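Tea, water, and the long road out of Imelow

She's already got the kettle on when I turn up, 9 in the morning, and she's talking before I've found my pen. Something about the bore water. I missed the first bit, sorry.

"It kills tea," she says. "Kills it dead. You can buy the best leaf in the world and put our town water on it and you get a brown film on top like a dam in a drought."

She has been blending and selling loose-leaf tea out of Imelow for long enough that the post office has stopped asking what's in the parcels. Eide, the business, takes up the back half of what used to be a saddlery. Front half is let to a bloke who fixes mowers. Smells of two-stroke and bergamot in there, which sounds awful, but I got used to it pretty quick.

She doesn't want her name in this. "Everyone who needs to know it knows it," she says, and then asks if I've had breakfast. I hadn't. There was toast.

So how does a person end up doing this? Not on purpose, apparently. She was keeping the books for a stock and station agent and hated it. Her aunt died and left her a cupboard full of tea tins, most of them stale, a couple of them not.

"There was one in the back, no label, and I made a cup of it just to be rid of it. And I stood there in her kitchen in my funeral shoes and thought, well, what have I been drinking all this time? Dust. I'd been drinking dust."

She spent the next couple of years trying to work out what had been in that tin. Never did. Thinks now it was a Nilgiri, or mostly. She wrote letters. She rang an importer in the city so often he started sending her samples to keep her off the phone, and the samples turned into orders, and the orders got too big for the linen press.

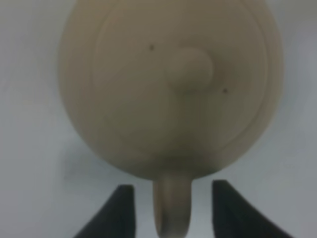 The first blend she sold was called Fira and it's still the one that pays the rent. Assam and something else and a bit of something smoky. She won't tell me what the something else is and I did ask, twice.

"People want a strong cup in the morning that doesn't take the skin off your tongue. That's it. That's the whole idea. It took me 29 goes to get it right and go number four was pretty good, I should've stopped there and gone to the beach."

What was wrong with number four?

"Fell over with milk. Lovely black. Put milk in and it just went flat, like it'd had bad news. And out here everyone has milk. You're not going to talk a shearer out of his milk."

She sold it at the Fluvby market to begin with, off a card table, in paper bags with a stamp she'd cut herself out of a rubber thong. Fluvby is an hour and a bit down the road and thinks a lot of itself. Her words. The market there is on the oval, no shade, and the first summer she learned that you can't give away hot tea in that heat so she started doing it cold.

"Cold brew's the easiest thing in the world and people act like you've done a magic trick. Leaf in a jug of cold water, fridge, go to bed. In the morning you strain it. There's no bitterness because you haven't scalded it. My mother would've had a fit."

Back to the water, because she keeps going back to it. We'd be on freight or tins or her knees and then we'd be on water again. She uses rainwater off the shed roof, filtered. Customers who can't do that get a lecture and a printed card. The card says to try a batch with cheap bottled spring water next to a batch with tap, same leaf, same time, and see for yourself. She reckons most of the complaints she's had over the years were about water and not about tea at all.

"A lady wrote to me, very cross, said the Fira had changed. It hadn't changed. She'd moved house! I wrote back and asked had she moved house and she rang me up and said how on earth did you know that."

I asked what else people get wrong. She had to think, or pretended to.

"They're mean with the leaf and then they leave it forever to make up for it. So it's weak and it's bitter, both. More leaf, less time. And they put it in the cupboard over the stove, where it's hot, next to the curry powder. Tea takes on everything. I had some go off next to soap once. Forty kilos. You could've washed a dog in it."

(I checked this after. It was 40 kilos. She composted the lot and says the lemons were never better.)

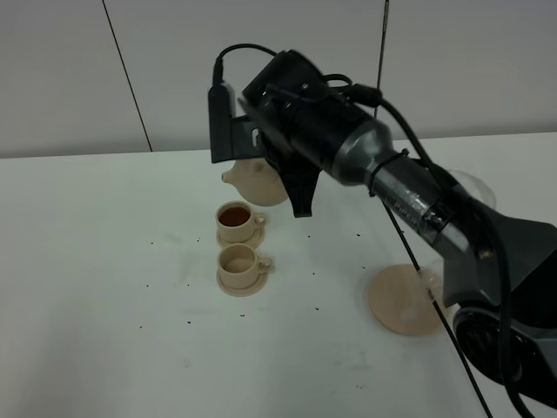
Money. She's straight about it. It's a living, it isn't a big one. There were two bad years when freight went silly and the dollar went the other way, and she was paying more to get a chest of leaf from the port to Imelow than it had cost to get it from India to the port. She put prices up once in that time and felt sick about it.

"I wrote a letter to go in every order. Explained the whole thing, what I pay, what the truck costs, what the tin costs. I thought I'd lose half of them. I lost hardly any and I got Christmas cards from people I'd never heard of."

She has around 300 regulars now, most of them by post, and a fair few who've been with her since the card table. She keeps them in a ledger. There's a computer as well, for the labels, but the ledger has the things she wants to know. Who's off caffeine. Whose husband died so halve the order, don't mention it. Who says they want the strong one but sends it back every time.

Has anyone tried to buy her out? Yes. A cafe group, a while ago, they wanted Fira for their shops and wanted it in bags. She went down to the city to meet them and sat in a room with a very long table.

"They were nice kids. They'd made a little slideshow. But what goes in a bag is the bits that fall through the sieve, and I've spent all this time getting people off that. I said I'd think about it, and I did think about it, I thought about it all the way to the train."

She'll do pyramid bags, she says, if somebody shows her one she likes. Hasn't happened. I got the feeling it wasn't going to.

Not that she's a snob. She's quick to say so. She drinks supermarket tea at her sister's and says thank you for it. She thinks the fuss some people make, the timers and the little scales, puts off the very people who would enjoy a decent cup. Warm the pot if you remember. If you forget, have a cup of tea anyway.

"I've got one rule and it's sit down. If you're going to drink it standing at the sink you may as well have water."

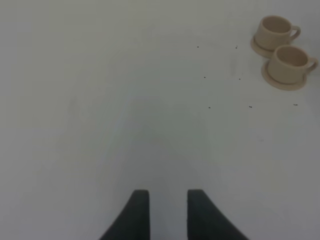

The talk got on to growing it. There's a bit of tea grown in this country, up north, and down south in places you wouldn't expect, and she has a row of bushes herself along the shed wall, on the side that gets the morning sun. They're camellias, really, that's all tea is. Same family as the one your nan had by the front steps. Hers sulked for years and then the winter before last took off, she doesn't know why, and she got enough off them for a few cups.

What was it like?

"Grassy. A bit like licking a paddock. I was so proud of it I gave it to everyone who came in and watched there faces, and bless them, they all finished it."

She does it as a green, steamed in the vegetable steamer and dried in a low oven with the door propped open with a wooden spoon. Takes most of a day and makes next to nothing. She's going to try rolling it by hand and letting it go dark this time, do it as a black, see if it's any better. August is the wrong time to be asking, nothing's moving, but she took me out to look at the bushes regardless. Wind straight off the plain. They looked like bushes.

While we were out there the mower bloke came round to say a courier had left a box at the wrong door again. New tins. She's changing the tins, big drama, the old supplier shut and the new ones are a fraction taller and don't fit the shelf. She'd had the shelf built for the old ones. So either the shelf comes down or she lies the tins on their sides and she's been arguing with herself about it for weeks.

I asked was she thinking of stopping. She's past the age most people do. She looked at me like I'd put sugar in something.

"And do what? I've got a niece who comes in school holidays and she's got the nose for it, better than mine. She told me the last lot of Darjeeling smelled like the inside of a recorder and she was dead right, I sent it back. So we'll see. She wants to be a vet this week."

There's a tasting out the back at Eide most months, bring your own cup, and she doesn't charge but she does put out a jar. You get five or six teas, no names on them til the end. Last time the favourite was the cheapest thing on the table. She was thrilled about that, told me the story and then told me again on the way to the car.

Orders by post or at the door. If you write, write clearly, her glasses are no good. And say where your water comes from, she'll want to know. She sent me off with a bag of the Fira and a jar of rainwater to make it with, lid taped on, and it rode home on the passenger seat with the belt round it.

Recent stories
The last saddle out of Imelow
Fluvby market: who's moved, who's gone, who's got the good tomatoes
Lemons, and what to do with a glut of them
A tank, a roof and a dry spring
Letters: more on the Fluvby road

Contact us | Copyright the authors, please ask before reprinting | Back to top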